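6 min read

Search articles Type and press enter Go

The pads wear out first

Every pitch for hand-held grippers I have sat through says the same thing. Put the tool in a person's hand, let them do the chore the normal way, and the robot will learn from the recording. No arm to program, no fence, no integrator on the phone. The sales deck from Atulton had a slide that said "zero setup." I wrote that down because I wanted to see how long it would hold.

It held until the first set of finger pads got shiny.

We ran a folding job on clothes with these tools from April on, and my view is that a hand-held gripper is a machine like any other machine. It drifts. Screws back out. Somebody has to own it. The people selling it would like you to think of it as a fancy pair of tongs, and the people buying it are happy to agree, so the maintenance line in the budget stays at nothing and the work gets done by whoever is annoyed enough to do it.

Take the pads. On cotton they are fine for a long while. Then the surface picks up lint and skin oil, and the cloth starts to creep out of the grip. The operator feels it and squeezes harder without thinking about it. Now your recordings show a harder squeeze than the job needs, and the robot that learns from them will squeeze that hard too, with fresh pads on. We had 141 recordings like that before anyone asked why the numbers had moved. I still don't believe the vendor's suggestion that they could be "corrected in software." We threw them out.

The Nikzad manual says to change pads every 2000 grips. Fine, but grips on what? A thin T-shirt and a pair of work pants with heavy seams are two different lives for a finger pad. We change ours when they fail a pull test, and the pull test is a strip of cloth and a luggage scale. It takes less time than finding the page in the manual.

Then there is calibration. Fladow, whose markers and checking software we use, wants the tool checked against a printed marker at the start of a shift. I was told this was a formality. Over 30 checks, the jaw opening was off often enough that I stopped calling it that. Tools get set down hard. They get put away in bags with chargers on top of them. A jaw that closes a little late by the clock in the recording will ruin a day's work quietly, and you won't hear about it from the tool. 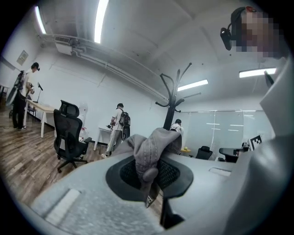

The other thing the demos skip is how the pad gets tested. They like a foam block, or a nice square box. Neither one has a seam. Crumpled cloth bunches up, doubles over itself and loads one side of the finger more than the other, and any play in the joint shows up there first. If I could change one line in the acceptance sheet, it would be that one: grip a wrinkled garment by a seam, hold it, look at the pad, do it 100 times. Govley sent us a tool that had passed its own block test and it couldn't get halfway through ours.

I'm told the next version will have a sensor that warns you when the pads are worn. Maybe. I have also owned printers. What I would pay for today is a pad that comes off with one screw in place of four, a spare set in the box, and a plain chart of what the jaw opening should read when new. None of that needs a learning system.

I don't say don't buy them. We kept ours, and we get decent recordings out of them most weeks. But put a name on the maintenance sheet before the first recording, and give that person an hour at the start of the shift that doesn't get borrowed for something else. Ours got borrowed twice last month, and both times we were redoing recordings by four in the afternoon.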